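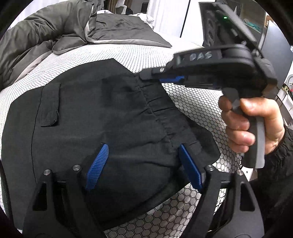 *The black pair, on the bed.*

Barbara Piątek had put off the bedroom until last. The kitchen had gone into boxes on Sunday and the books had gone to the shop in Grura, and now there were the clothes, which she had told Kaan she would do by herself and then found she couldn't.

"Start with the bed," he said. "Lay everything out and fold it there."

So they laid it out. The black pair came from the bottom of the drawer, under the winter things. She spread it across the mattress and smoothed the legs with the side of her hand. The elastic had been gathered so tightly at the waist that it would not lie flat, whatever she did.

"Were these his?" Kaan asked.

"He wore them for the garden. Every March, the first dry weekend, he'd put them on and complain that they'd shrunk."

"Had they?"

"No."

Kaan Dağdelen had lived across the landing for 34 years and had never been in this room before. He looked at the wardrobe, and then at the small black tab on the cloth, where one corner had begun to fray.

"I could stitch that," he said.

"Who for?"

He thought about it. He had worked at Ostrowski, the tailor's, until it closed in 2000, and he still kept a needle in the lining of his jacket. He took it out now and held it up to the window to see the eye.

"It's bad to give a thing away with a loose corner," he said.

She went to make the tea. There were only 2 cups left unpacked, and one of them was the measuring cup. When she came back he was sitting on the edge of the bed with his glasses pushed up – he always pushed them up for close work – and the corner was nearly done. She put the tea on the sill.

"The man from Tondby is coming at four," she said. "For the wardrobe."

"What's he giving you?"

"700."

"It's worth more."

"I know what it's worth."

He bit off the thread. She folded the legs in, then turned the waist down over them, and held the bundle for a while before she looked at the boxes. The one for the charity shop was by the door. The other one was hers, and there was still some room at the top, beside the slippers.

"It'll need an iron," said Kaan.

"The iron's packed," she said.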